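Fledmont Forums > Workbenches and Storage > Deep metal bins on a wood bench: liner or no liner?

Fumiko Tamura
Posted 2021-11-23
Posts: 69

Hello everyone! I've been reading along here for ages and finally have a question of my own, so please bear with me, it's going to be a long one.

We use deep rectangular metal bins for parts at our place in Aststead, the gray kind with the tall plain walls, and they sit right on top of a wooden table. I love them. They don't crack the way the plastic ones did, they wipe clean, and you can lean on the rim while you're thinking (I do a lot of leaning). What I don't love is the wear. The lower part of the back wall gets a scuffed strip all the way along, with pale scratches and little spots, and I never know how seriously to take that.

So, my questions. Do you line yours? If you do, what with, and does it stay put? And do you put anything between the bin and the tabletop? The table is a pale wood and I'd hate to grind a gray rectangle into it. My brother-in-law thinks I'm fussing over nothing and that a bin is a bin, but he also keeps his screws in a soup bowl.

I should add that I'm not after a showroom finish. I'd just like to stop it getting worse if there's a cheap and easy way. The strip I mean is the one low down on the back wall:
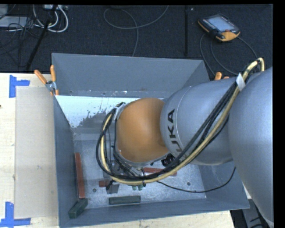
Petronella Adams
Posts: 2710

Welcome, Fumiko! Please don't line them. I did it for years with rubber matting, and every time I swept a bin out I found grit packed underneath it, and that grit did more harm than the parts ever had. When I finally peeled the matting up, the floor of the bin looked like sandpaper had been at it. Bare metal, a soft brush once in a while, a wipe with a barely damp rag, done. Scuffs down low are where things slide and settle, and in my book they're only looks until you see orange.

Under the bin is another story. There I'd definitely put something, even a piece of old carpet, pile side down.

indigo_shed
Posts: 100

I'm going to disagree with Petronella, very politely, as she once talked me out of buying a terrible vise and I still owe her for that. I line all of mine with the thin wool felt from Yagi. The difference in noise alone is worth it! My bench is on the other side of a wall from the baby's room, and dropping a handful of bolts into a bare steel bin at nap time is an experience I don't want to have again.

The grit thing is real, but you just lift the felt out and shake it outside. Takes a minute. I cut it a hair bigger than the floor of the bin so it turns up at the edges, and that covers the low part of the walls too – right where Fumiko's getting her scratches.

Petronella Adams
Posts: 2710

You shake yours out. Most people won't. I say this as most people.

Also, felt and oily parts? I had a square of it that could have fried an egg.

indigo_shed
Posts: 100

Ha! Fair. Mine are all dry parts. For anything oily I'd go bare, you've got me there.

mudroom_mel
Posts: 1000

Can I put in a word for touching up the paint? I know it sounds like a chore, but if a bin has a finish on it and the scratches go through to metal, damp air will find them sooner or later. I did a batch of bins in March. Scrub, let them dry right through, go over the bad patches lightly with a fine pad, then two thin coats from a small brush. I used the Indo enamel in their plain gray and it was close enough to the original that my husband didn't notice, although he also didn't notice when I painted the hallway.

I wouldn't do it for every little mark. Run a fingernail across first. If your nail catches, paint it. If it doesn't, go and have a coffee instead.

Fumiko Tamura
Posts: 70

Oh, these are wonderful, thank you all! Everything we put in is dry, so I'm tempted by the felt, but I'm also quite sure I'm one of Petronella's most people. I'll do the fingernail test before I buy anything.

Petronella, why pile side down? I'd have put it the other way up without thinking.

Petronella Adams
Posts: 2710

Pile up and the bin rocks a little and creeps across the table every time you reach in. Pile down, the stiff backing gives it a flat seat and the soft side is against your wood. Cut it smaller than the base or the edge will collect crumbs. And lift the bin when you move it, don't drag it, carpet or no carpet.

mudroom_mel
Posts: 1000

Cork works too, if you don't happen to have carpet lying around. It does leave brown crumbs after a few years though.

indigo_shed
Posts: 100

Seconding cork. Still team felt for the inside. Let us know what your fingernail says, Fumiko!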